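# Two-arm build in the spare room: gripping table legs

**wollura_shed** – December 5, 2018

Picking this up from my November thread, which got long and wandered off into cable management. Both arms are up and moving and I've settled on a job for them: putting the legs on a small white table. The legs are smooth round poles with a slight taper toward one end, and the taper is what's killing me. Squeeze near the narrow end and the pole wants to creep. I logged 90 tries at holding one upright and got 68 I'd call good, which is a lot better than I was doing a month ago but still pretty annoying to sit through.

Anybody here gripping long smooth things? What did you put on your fingers?

---

**riegerfan**

Inner tube. Cut a strip, glue it on, done. I've been running the same strips on my little arm since summer.

---

**devance12**

Going to disagree with the inner tube. It picks up every bit of dust and then you're worse off than with bare plastic. I'd leave the fingers alone and grab higher up, closer to the balance point. You're holding a long pole by one end, of course it wanders.

---

**riegerfan**

> It picks up every bit of dust

So wipe it? Takes two seconds.

---

**wollura_shed**

I hear you on grabbing higher, but the end I'm holding has to be guided into the socket eventually, and if I'm way up the pole the far end swings all over the place. Tried it for an evening. Hated it.

Dust is a fair point though, my floor is tile and I don't sweep nearly enough.

---

**wovdale_bench**

Are you closing to a position or closing until the current rises? I wasted weeks closing to a fixed width on a tapered part. An inch up or down the taper and the width is wrong, so you're either crushing it or barely touching it. Close until it pushes back, then add a little.

---

**wollura_shed**

Fixed width. Ugh. OK, that's embarrassing, I have the current reading right there and I only use it as a cutoff. Trying that next.

Couple of pictures, the first one from down at the gripper and the second with both arms and the table:
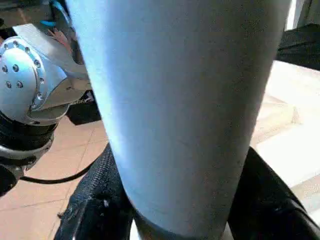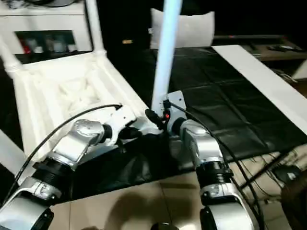
## Reply page 2

**devance12**

Nice looking arms! Second picture, your grippers end up really close together. What's the plan for keeping them from knocking into each other?

---

**wollura_shed**

Slow speed and my hand near the switch, mostly. I've got a rule in software that won't let the wrists get closer than 152 mm, but I keep turning it off to get the leg lined up, so I guess the number's wrong – or the approach angle is.

---

**wovdale_bench**

Please don't keep turning that off. Set it smaller and leave it on. I bent a bracket doing what you're doing and it took me 12 evenings to get everything square again.

---

**riegerfan**

Seconding that. Also still voting inner tube.

---

**wollura_shed**

Fine, fine, it goes back on tonight with a smaller number. I'll do the current thing first with the fingers as they are, and if it still creeps I'll try riegerfan's strips on one side only so I can compare. Will post the new log in this thread.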